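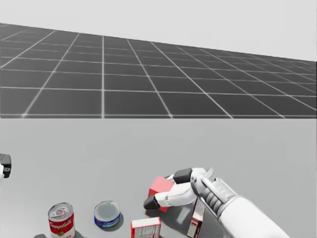

Gray tabletop with a grid floor behind it.

How to run changeovers at a small multi-band night

By Imogen Marsden

This page covers the changeover, meaning the period between the last note of one band and the first note of the next. It assumes a bill with four bands, one stage, one sound engineer and a shared backline. The method was written for the Fidorgate, a standing room with a low stage and a single loading door at stage left. It works in any room of that type. Adjust the positions if your loading door is on the other side.

It does not cover booking, ticketing or licensing.

1. Collect the stage plots

Ask each band for a stage plot and an input list when the booking is confirmed. A plot shows where each player stands, where the amps go, and where power is needed. An input list shows every microphone and line that goes to the desk, in order.

If a band has no plot, send a blank outline of the stage and ask them to mark it up. Do not accept "standard rock setup" as an answer. Check the following on every plot:

Number of vocal mics, including backing vocals.
Left-handed drummers.
Keyboards, and whether they run in stereo.
Laptops or samplers that need a DI box.
Anything on stands that must be built before it goes on stage.

A left-handed drummer should play first or last on the bill if the kit is shared. Placed in the middle, the kit has to be turned around twice.

2. Agree on the shared backline

The shared backline is normally the drum shell pack, the bass cabinet and one or two guitar cabinets. State in writing who is supplying each item. Drummers bring their own cymbals, snare, kick pedal and stool unless told otherwise. Guitarists bring their own heads or combos, plus speaker cables. A guitar cable is not a speaker cable and must not be used as one.

At the Fidorgate the house supplies the bass cabinet and the headlining band supplies the shells. Confirm the impedance of each cabinet and put it in the email to all bands. A head set for the wrong load can be damaged during the first song.

3. Build one patch list

Merge the input lists into a single list. Keep the same channel for the same job all night. Kick stays on channel 1 for every band, snare on 2, and so on through bass, guitars, keys and vocals. If only one band has a keyboard player, the keyboard channel sits muted for the others. Do not close the gap by moving the vocals down.

Print the list with one column per band. Tape one copy at the stage box and one at the desk. Leave space for handwritten changes, as there will be some.

4. Sound check in reverse order

The headliner checks first and the opener checks last. The opener then leaves their gear in place and starts the show from it. Mark each band's positions with tape before they clear the stage, using a different color for each band. Small crosses are enough for mic stands and pedalboards. Mark the drum rug too, at the kick spurs and the stool.

Save the desk settings after each check. On an analog desk, write the gains on the patch list — a photo of the channel strips is also useful, provided the writing on the tape can be read.

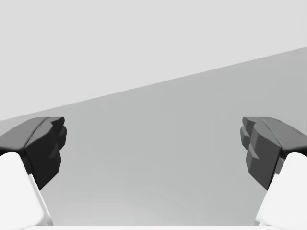

Once the opener has finished checking, walk the stage and coil any cable that is not in use. Run the remaining cables along the back wall and down the sides. No cable should cross the route from the loading door to the drum riser.

5. Set up a waiting area

The next band's gear should be built and waiting before the current band finishes. At the Fidorgate the waiting area is the strip of floor between the loading door and the stage steps. Cymbals go on their stands with felts and wing nuts fitted. Pedalboards are powered from a nearby outlet and tested. Guitars are tuned.

Gear coming off does not go into the waiting area. Send it out through the door to the yard or into the back room, and pack it there. Most long changeovers are caused by drummers taking stands apart on the stage.

6. Run the changeover

Start the clock on the last note, and follow this order:

The engineer mutes all channels and brings up the house music.
The outgoing drummer lifts off cymbals, snare and pedal.
The outgoing guitarists switch amps to standby, unplug and carry off.
The incoming drummer goes on as soon as the riser is clear.
Incoming amps go to their tape marks and are plugged in.
One stagehand places the vocal mics and checks each at the stage box.
Line check, in channel order, with the house music still up.

A line check confirms that every channel has signal. It is not a second sound check. One hit per drum and one phrase per instrument will do. Monitor requests should be limited to one per player, with further changes made during the first song.

With this order, bands Skendis and Tijani changed over in 7 minutes on a fully shared backline. Dukon, with two keyboards and their own bass rig, needed longer. Allow extra time on the schedule for any band that brings a full rig.

7. If the changeover runs late

Do not take the time from the next changeover. Cut one song from the incoming set, and tell the band before they start. Write the new finish time on the set list taped by the drummer. The stage manager signals when 5 minutes remain, from a spot the singer can see, and the engineer fades up the house music at the agreed time.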